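Part-Time Stockroom and Mail Order Assistant
Brophy Kitchen and Home, Anemdale

Posted in: Jobs, Retail and Warehouse
Hours: part-time, weekdays, with one Sunday a month
Reports to: Philomena Laryea, stockroom lead

Brophy Kitchen and Home is looking for a stockroom and mail order assistant at our Anemdale store. We sell storage, shelving, cookware and small housewares over the counter and by mail. The store has been on Ranard Street for a long time and most of our mail customers found us through the printed catalog, which still goes out twice a year. The current catalog lists 3,228 items. Most of them are small, and many look alike until you check the stock number, so this is a job for someone who checks.

The position is open because Lefteris Katsaros is moving to the sales floor in July. He will still be in the building and will train the new person for the first two weeks.

What the work involves

Mornings are mostly mail orders. Slips print at 8 a.m. You pull the items, match each one to the slip, look it over for dents, bent corners or chipped finish, and bring it to the packing bench. Orders for the afternoon truck need to be taped, labeled and on the cart by 2:30. On a normal day one person can keep up. In the weeks after a catalog mails, Philomena and one of the floor staff help out.

After the truck leaves, you put away deliveries and restock the floor. Wire goods and glass go on the lower racks. Textiles go upstairs, and there is no elevator, only a stairway and a hand lift for heavier cartons. You will also handle returns. Each return gets opened, compared with the original slip and either put back in stock, marked down for the sale table or written off. Philomena signs off on all write-offs.

Four times a year we count the whole stockroom. Everyone takes part, including the office. Counts start after closing and we order dinner. These evenings are paid as overtime.

What we need from you

You should be able to lift 50 pounds — well, to be exact about what our insurer asks, you should be able to lift cartons safely on your own and say so when one needs two people. You will be on your feet for most of the shift. You need to read small print on labels and write clearly by hand, as the bin cards are still paper. Basic computer skills are enough for the order system, which is called Grerero and takes a few days to learn.

Stockroom experience is helpful but not required. Two of the people working here now came from restaurant kitchens and one from a school library. A driver's license is useful for the occasional trip to the freight depot but we can work around it. You must be 18 or older to use the baler.

We do need someone who can be here on time. The morning slips can't wait, and the store is a short walk from the last stop on the bus line if you don't drive.

Pay and benefits

Starting pay is posted at the service desk and will be given to you in writing before an interview, so please ask. There is a raise after the 75-day training period. Part-time staff earn paid sick time and get a discount on everything in the store except clearance items. Aprons and gloves are provided. Bring your own closed-toe shoes; we pay back up to $80 toward a pair once you finish training.

Shifts run 7:45 a.m. to 1:45 p.m. or 9 a.m. to 3 p.m., 4 days a week. We set the schedule two weeks ahead. Trades between staff are fine as long as Philomena hears about it the day before.

How to apply

Send a resume or a plain letter about your past jobs to Salma El Sherbiny in the office, or leave it at the service desk in an envelope with her name on it. Paper applications are read the same as emailed ones. Please include a phone number, the hours you can work and the names of two people we can call. Family members don't count as references.

Salma calls everyone who applies, usually within a week. Interviews are held at the store and take half an hour, with a walk through the stockroom and a short picking exercise using a real order slip. If you need a different setup for the interview or for the job itself, tell Salma when she calls.

Questions about the work can go to Philomena, who is easiest to reach after the truck leaves at 3 p.m. Questions about pay go to Eftychia Gavalas in payroll.

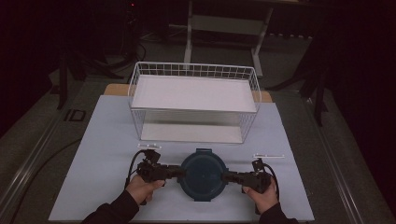 White wire-mesh basket, open top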